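Start Über mich Häufige Fragen Anleitungen Wollkunde Kontakt

Häufige Fragen rund ums Sockenstricken (und Sockenwaschen und Sockenretten)

Seit ich hier über Socken schreibe, landen immer wieder dieselben Fragen in meinem Postfach. Ich antworte ja gern, aber manchmal komme ich wochenlang nicht dazu, und dann sitzt jemand mit einer halben Ferse auf dem Sofa und wartet. Also sammle ich meine Antworten auf dieser Seite. Ich stricke seit vielen Jahren, habe aber nie einen Kurs besucht, und manches mache ich bestimmt anders als eure Oma. Wenn sie recht hat, schreibt mir!

Welche Wolle nimmst du?

Für Alltagssocken ganz klassisch vierfädige Sockenwolle mit 75 Prozent Schurwolle und 25 Prozent Polyamid. Reine Merinowolle ist ein Traum an den Füßen, aber bei mir war sie an der Ferse immer nach einem Winter durch (ich schlurfe, sagt meine Familie). Für Bettsocken nehme ich, was weich ist und wegmuss. Mein Lieblingsgarn heißt Gistano und kommt aus einer kleinen Färberei, die leider nur zweimal im Jahr den Laden aufmacht. Die Naturtöne sind meistens zuerst weg, also nicht lange überlegen.

Wie viele Maschen schlage ich an?

Kommt auf den Fuß an und darauf, wie fest ihr strickt. Bei mir sind es mit vierfädiger Wolle und Nadeln in 2,5 mm fast immer 60 Maschen, das passt Größe 38 bis 40 wunderbar. Wer sehr locker strickt, nimmt lieber dünnere Nadeln, als an den Maschen zu sparen. Und bitte, bitte eine Maschenprobe machen. Ich weiß, keiner mag sie, ich auch nicht, aber ich besitze ein Paar, das meinem Bruder bis zum Knie reicht und als Kniestrumpf nie gedacht war.

Nadelspiel oder Rundnadel?

Nadelspiel! Fünf Nadeln, vier im Strickstück und eine zum Abstricken, damit bin ich groß geworden. Celeste Vieira aus unserem Strickkreis schwört auf die lange Rundnadel und strickt damit beide Socken gleichzeitig. Sie hat es mir einen ganzen Abend lang gezeigt und ich hatte am Ende einen Knoten, in dem vermutlich noch heute eine Sockenspitze steckt. Probiert es ruhig aus, viele kommen damit prima zurecht, gerade wer nach der ersten Socke gern die Lust verliert.

Warum habe ich immer Löcher am Zwickel?

Das war lange meine meistgehasste Stelle. An den Ecken, wo Fersenwand und Oberfuß zusammenkommen, zieht sich das Gestrick auseinander. Ich nehme dort eine zusätzliche Masche aus dem Querfaden auf, stricke sie verschränkt und in der nächsten Runde gleich mit der Nachbarmasche zusammen. Bleibt trotzdem ein Löchlein, dann zieht es beim Vernähen mit einem Fadenrest zu. Das sieht von außen wirklich kein Mensch.

Welche Ferse ist die beste?

Darüber könnte ich einen eigenen Blog führen. Die Käppchenferse sitzt bei hohem Spann besser, die Bumerangferse geht schneller und sieht bei Ringelgarn hübscher aus. Für kleine Kindersocken stricke ich nur noch Bumerang. Wenn ihr gerade erst anfangt: Käppchen, denn da versteht man ganz gut, was man tut, und kann leichter zurückribbeln.

Wie wasche ich die Socken, ohne dass sie schrumpfen?

Auf links drehen, Wollprogramm, 30 Grad, flüssiges Wollwaschmittel, kein Weichspüler. Der Weichspüler legt sich um die Fasern, und die filzausgerüstete Wolle mag das gar nicht. Danach in Form ziehen und liegend trocknen, auf keinen Fall auf die Heizung. In den Trockner kommen bei mir nur Socken, die ich nicht mehr leiden kann. Im August hänge ich sie auch mal nach draußen, aber in den Schatten, sonst werden gerade helle Beigetöne so komisch gelblich. Und vor dem Zusammenlegen schaue ich jedes Stück kurz auf dünne Stellen durch, das erspart später viel Stopferei.
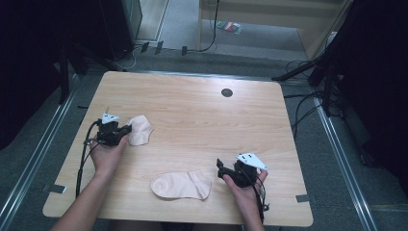

Lohnt sich Stopfen überhaupt?

Kommt drauf an, wie sehr ihr an der Socke hängt. Ich stopfe, solange die Stelle dünn und noch nicht offen ist, dann geht es mit Maschenstich ganz flott. Ist schon ein richtiges Loch da, spanne ich Fäden und webe quer durch, am liebsten über dem alten Stopfpilz. Eine Glühbirne tut es übrigens auch, mein erstes Paar habe ich so gerettet. Ab dem dritten Loch an derselben Stelle gebe ich auf und ribbel den Schaft ab. Aus dem guten Teil der Wolle werden Pulswärmer!

Meine Socken pillen, was mache ich falsch?

Wahrscheinlich gar nichts. Weiche Wolle pillt, das gehört dazu, und nach den ersten Wäschen wird es meist besser. Knötchen nehme ich mit einem kleinen Wollkamm ab. Vom Rasierer lasse ich die Finger, seit ich mir damit einen Schlitz in den Spann geschnitten habe.

Wie stricke ich für jemanden, dessen Füße ich nicht messen kann?

Schuhgröße heimlich aus dem Schuh ablesen und in die Größentabelle schauen. Für Männer in Größe 44 schlage ich acht Maschen mehr an als bei mir. Noman Soomro hat mir mal geschrieben, er habe seinen Vater barfuß auf Packpapier gestellt und behauptet, das sei für Einlagen. Fand ich großartig.

Verkaufst du deine Socken?

Nein, und ich werde es auch nicht tun. Für ein Paar sitze ich mehrere Abende, das will und kann niemand bezahlen. Ich verschenke sie lieber. Meine Anleitung „Lotow“ mit dem kleinen Zopf am Schaft könnt ihr aber kostenlos unter Anleitungen finden und gern für Basare nachstricken.

Darf ich dir Wollreste schicken?

Das ist so lieb, aber mein Schrank geht jetzt schon nicht mehr zu. Fragt mal im Kindergarten oder im Pflegeheim bei euch nach, die freuen sich oft sehr darüber.

Meine Frage ist nicht dabei!

Dann schreibt mir über das Kontaktformular, am besten mit Garnstärke, Nadelgröße und Maschenzahl. Ich melde mich, sobald ich die laufende Ferse fertig habe.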